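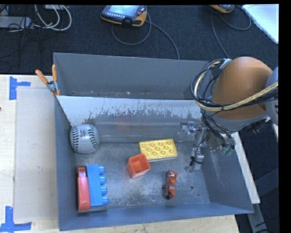

The duty owed on a mixed consignment depends less on its total value than on how that value is divided among tariff lines. An importer who brings in a single product in bulk has one code to settle and one rate to pay. An importer who brings in assorted household and leisure goods must settle a code for each, and may find that articles of much the same price are charged at quite different rates. Goods which lie together in one bin, such as the baseball, the cup, the yellow tray and the building block in Figure 3, do not for that reason share a heading. The ball falls to be treated as sports equipment, the block will usually be treated as a toy, and the cup and the tray must be classed by what they are made of and what they are meant for. Where a schedule of additional duties is drawn up by heading, it may reach one of these articles and leave the next untouched.

This section considers what followed when the additional duty of 10 per cent came into force in July for the listed headings. The preceding section dealt with the effect on average prices at the border. The concern now is with the cost of complying with the measure, as borne by the firms that made the declarations, and with the way in which that cost was shared between large and small importers.

The material is drawn from 200 import declarations lodged at Lomthorpe by nine firms, together with interviews held with the staff who prepared them. The declarations cover the months on either side of the change. All nine firms deal in low-value consumer goods and all of them bring in mixed consignments as a normal part of their trade. Three of the firms, Eltance, Stesimel and Matos, agreed to be named and to allow their internal records to be read alongside the declarations. The remaining six are referred to by size only.

Search this journal Search Advanced search

4.1 Splitting of consignments

Before the change, it was common practice among the smaller firms to enter goods of low value under a single code where the rules on simplified entry allowed it. The duty paid in this way was sometimes a little higher than would have been due on a full breakdown, but the firms accepted the difference as the price of a shorter form. The additional duty upset this arrangement. If the single code chosen was a listed one, the whole consignment became liable to the extra charge. If it was not listed, the firm ran the risk that an officer would reject the entry and ask for a breakdown after the goods had arrived.

Most of the smaller firms responded by giving up simplified entry. Their declarations after July are longer, list more headings, and were more often amended after lodging. Staff at Matos described a working day in which the first part of the morning, until 11 a.m., was set aside for checking codes against the revised schedule, a task that had formerly been left to the freight agent. The agent continued to charge its old fee for lodging the entry and added a further fee for each line beyond the first. Neither charge appears in the trade figures, and neither would be picked up by a study that looked only at duty paid.

The larger firms followed another course. Eltance already kept a full register of codes for every article in its catalogue and had only to mark which of them were listed. Its declarations show little change in length. What did change was the make-up of the consignments themselves. Listed goods were gathered into fewer, larger shipments, which were then held in a bonded store and released as orders came in. The duty was the same in the end, but it was paid later, and the firm was able to avoid paying it at all on goods that were sent on to buyers abroad.

4.2 Disputes over classification

A second source of cost lay in disagreement over the proper code. Under the earlier schedule many neighbouring headings carried the same rate, and a mistake between them had no effect on the sum due. Officers seldom raised the matter and importers seldom asked. Once one heading was listed and its neighbour was not, the same mistake became a matter of money.

The disputes recorded in the declarations fall mainly on goods whose use is open to argument. Small figures gave particular trouble: a figure may be a toy, an ornament or a part of a set, and the importer's own sales material was often quoted against it. Stesimel had described one range as "gifts for all ages" on its website and as toys on its entry. The officer took the first description as evidence that the goods were ornaments. The firm did not appeal, on the ground that the cost of doing so would have been greater than the duty at stake.

This last point deserves some attention. In their work on appeals by small traders, Garcia and Esteves argue that the number of appeals is a poor guide to the number of doubtful decisions, as the traders most affected are those least able to bring a case. The interviews support that view. Of the firms that reported a decision they believed to be wrong, the larger ones had sought a binding ruling before the next shipment, while the smaller ones had either paid or stopped bringing in the goods. Carolina Garcia and Sofia Esteves propose that rulings given to one importer should be published in plain terms so that others may rely on them. The present findings suggest that such a step would be of real use, although it would not help with goods that are sold for one season and then withdrawn.

We use cookies to improve your experience on this site. By continuing to browse you agree to our use of cookies. Accept Manage preferences

4.3 Effects on the range of goods

It might be expected that a duty of this size would be passed on to the buyer or taken out of the importer's margin. Both responses were found. A third was more common among the smaller firms, namely to drop the article. Where a listed product made up a minor part of a consignment, the trouble of entering it separately could outweigh the profit on it, even before the duty was counted. The firms did not record these decisions in any regular form, and they came to light only when the catalogues were set beside the declarations.

The goods dropped in this way were not always those that bore the highest rate. Several were goods that were not listed at all but which stood close to a listed heading, so that each shipment carried some risk of being queried. The manager responsible for buying at Matos stated that the firm would sooner go without a product than have a container held at Lomthorpe while its code was settled. Storage was charged by the day and the buyer's order would not wait.

4.4 Limits of the evidence

The sample is small and is confined to one port. Firms that ceased trading during the period are not represented, and the figures may therefore understate the burden on the weakest. The interviews were held after the event and depend on the memory of staff, though their accounts of amended entries could be checked against the declarations and were in most cases borne out. Fees paid to freight agents were supplied by the firms and were not confirmed by the agents. The question of how far the later payment of duty by firms with access to bonded storage reduced the yield of the measure is taken up in the next section.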